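Gripper notes, week 9

The Pallodon club spent most of this month on one task: stacking and sorting tableware. We had 173 usable runs at the start of the week and have 177 now, so progress on raw numbers is slow. Most of the time went into relabeling. Old runs were tagged by object only (bowl, plate), and the Corrigan training script wants a tag for the grasp as well.

Rim grasps are the problem. A deep bowl gives the jaws a wall to close on. A wide plate lying flat gives them almost nothing, and when two rims touch, the jaw pushes one plate into the other before it gets any hold. I changed the approach angle for plates and left the bowl setting alone. The log now stores jaw opening at contact as well as at close.
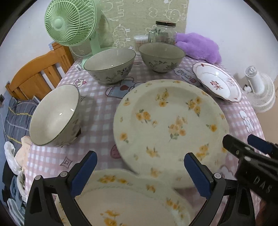 Stamatia Deligiannis wrote in after the last post that I should stop treating plates as a special case: tag every grasp by how much rim is free, bowls included, and let the script sort out the rest. She also thinks a patterned cloth should stay in the training set, as a plain one makes the edges too easy to find.

I agree on the cloth. On the tags I am less sure. Free rim has to be judged by eye from the video, and when 2 of us labeled the same batch we disagreed on up to 9 runs. I would want a written rule first. A draft is in the club folder under Veledley, with the old tag list beside it.

Next is glare. Glossy glaze throws off the edge finder, and the fix from Gernis only works at one exposure setting. I'm rerunning it at three others and will post the numbers when they finish.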